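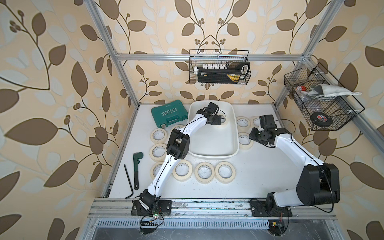 Plustwood wrote back this morning to say that masking tape keeps for two years at the outside, less if it has been stood near a radiator, and that we shouldn't be cross with the tape if we've been storing it like firewood. Fair enough. I had sent them rather a long grumble about slivers, the sort where the roll splits down its length and you end up picking at it with a thumbnail for ten minutes, and it was kind of them to answer at all.

July, notebook for the tape and small tools sort-out.

So, the tape. I've wanted to get to grips with this since the spring, when we were masking up the Chraibi panels and had to throw away more than we used. The plan is a simple one: all the cream masking tape gets a proper home in the white tray, laid out where one can see what there is, and the hand tools go back to their own side of the table. The teal case stays at the back left corner. I know one or two of you would like it on the shelf, but I've grown fond of having it within reach, and the lid with EXPLOIT on it does at least make it easy to point newcomers towards ("the one that shouts at you").

Rolls were all over the tabletop when we got going, a little column of them up the left by the tools, a row in front of the tray, one tucked by the toolbox, more over to the right. I do rather like them set out like that, it looks like somebody's about to start a game of draughts! But it's no way to find the one you want.

A few things I'd like to write down while I remember them.

Flat or on edge? I went back and forth on this. On edge they take up less room and you can read the inside of the core, where we pencil the month of opening. Flat they don't roll off, and the sticky sides pick up dust from the bottom of the tray - so a sheet of baking paper under them, please, and a new one when it looks grubby. The tray has nice rounded walls, which helps with wiping out, but a roll on edge will creep along and lean on its neighbour until the lot goes over. Flat for now, then. I'm willing to be argued with.

Old tape first. It sounds obvious, and I still caught myself reaching for the freshest roll yesterday. Anything without a pencilled month counts as old and goes at the front.

The sliver test: pull off a hand's length, slowly, at a low angle. If it tears on the slant twice running, that roll is demoted to labelling jars and bundling dowels. Please don't put it back in the tray out of pity. I tried the warm airing cupboard trick on a bad one at home and got almost 7 inches before it split again, so I shan't be recommending that.

Flornorden order: still waiting. I asked for 200 labels and they have confirmed 400, at the same price, so either they're being generous or there's a muddle coming. If a large parcel turns up, leave it shut until I've looked at the paperwork.

Plorkis job next, and that wants clean edges on the painted boards, so let's use only rolls that have passed the test. Burnish the edge down with the back of a spoon (there's one in the mug by the sink, it is NOT for tea) and peel while the paint is still a touch soft.

Still to do: baking paper, a fresh pencil on a string, wipe down the left side of the table once the tools have been put away. I'd also like a small box for the empty cores, which are much too useful to bin and much too numerous to keep loose in my apron pocket.

Last updated: July, 4.40 pm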